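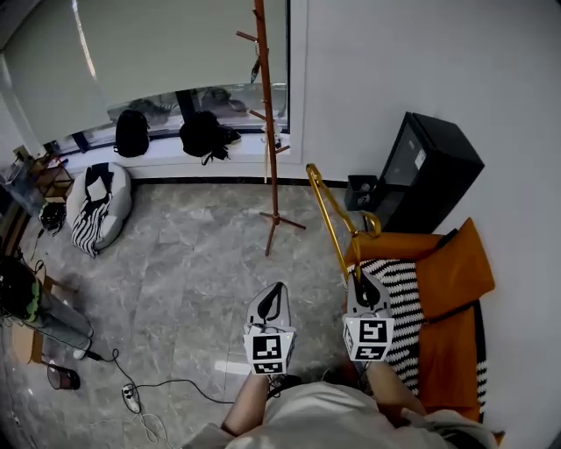

How often do the marker blocks on a pair of hand-held grippers need to be rechecked?
Before every session, and again any time a gripper has been dropped or bumped hard.

Ticket 618 – Trenddale
Opened by: Mechthild Schwaiger
Status: pending

Left and right tracks drift apart partway through a session. Restarting the recorder did not help. The Flotow checklist was last revised in September and has no step for block seating.

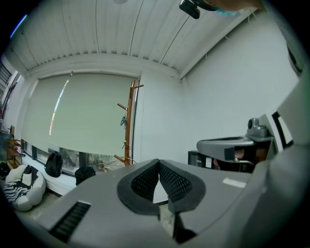

Reseated both blocks, wiped the lenses and ran a 30 second static hold. Drift is gone on the left, still there on the right – swapping that block next. Please add the static hold to the checklist as step 2.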